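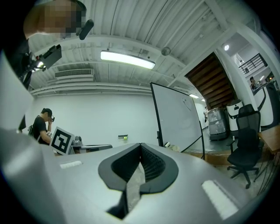 White corrugated ceiling with a fluorescent light fixture and a slatted air vent mounted on a beam

Exposed ceiling

Shares: 35 | Comments: 7

An exposed ceiling, also called an open ceiling, is one in which the underside of the floor or roof above is left in view, together with the beams, pipes, ducts and light fixtures attached to it. It differs from a suspended ceiling, where panels hung on a grid hide the structure and form a closed space above the room. Exposed ceilings are common in workshops, warehouses, parking garages, shops and converted industrial buildings.

Structure

The visible surface is usually either flat concrete, timber boards on joists, or ribbed metal sheet. Ribbed sheet, often called decking, is folded into parallel ridges so that a thin material can span between beams. Under a floor it commonly serves as the form into which concrete is poured and is then left in place. Under a roof it carries the insulation and the outer covering. The ridges run in one direction only, and the beams that support the sheet normally cross them at a right angle.

The direction of the ridges affects how other items are fixed. A fixture running along the ridges can sit inside a trough if it is narrow enough. One that crosses them has to be packed out or hung from a rail. Heavier items are generally fixed to the beams.

Services

Pipes and cable runs are grouped where possible along walls and beams, which keeps the centre of the room clear and makes later changes simpler. Lights may be long fluorescent or LED units with a diffuser, small round fittings, or a mix of both where a room has been altered over time. Air vents are fitted at the end of a duct or directly on a beam or bulkhead. Their slats may be fixed, or may be adjusted by hand to turn the air away from people working below.

Detectors and sensors need more care than in a flat ceiling. Deep beams divide the ceiling into bays, and smoke can collect in one bay before it spills into the next. Local fire codes set the spacing and state whether each bay needs its own detector.

Finish

White paint is the usual finish in work areas. It reflects light downward and makes the various parts look like a single surface. Dark grey or black is preferred in shops and restaurants, where the ceiling is meant to recede. Paint is most often sprayed, after lights, vents and sensors have been masked or taken down. Galvanized sheet has to be cleaned of oil before painting or the coating may peel.

Sound and heat

Hard ridged surfaces reflect sound, and a large room with a bare ceiling can be noisy. Common remedies are hanging baffles, sprayed fibre, and decking with small holes and an absorbing layer behind it. The room also has a greater volume to heat. Warm air gathers between the beams in winter, and slow ceiling fans are sometimes installed to push it down.

Cleaning

Dust settles on the tops of pipes and on the lower flanges of beams. It is removed with a vacuum and a long wand, working from the highest point down, with the air system switched off.

Examples

The Fornell building, a former packing hall of 2,932 square metres, was opened up in stages beginning in November, with its painted decking kept throughout. At the Preren workshops the suspended panels were removed from seven rooms, and the old pipe runs were left in place – two of them are no longer connected to anything.

See also: Beam; Bulkhead; Metal decking; Suspended ceiling

Last edited June 12, 2022

Contact | © Mostus Building Reference | Back to top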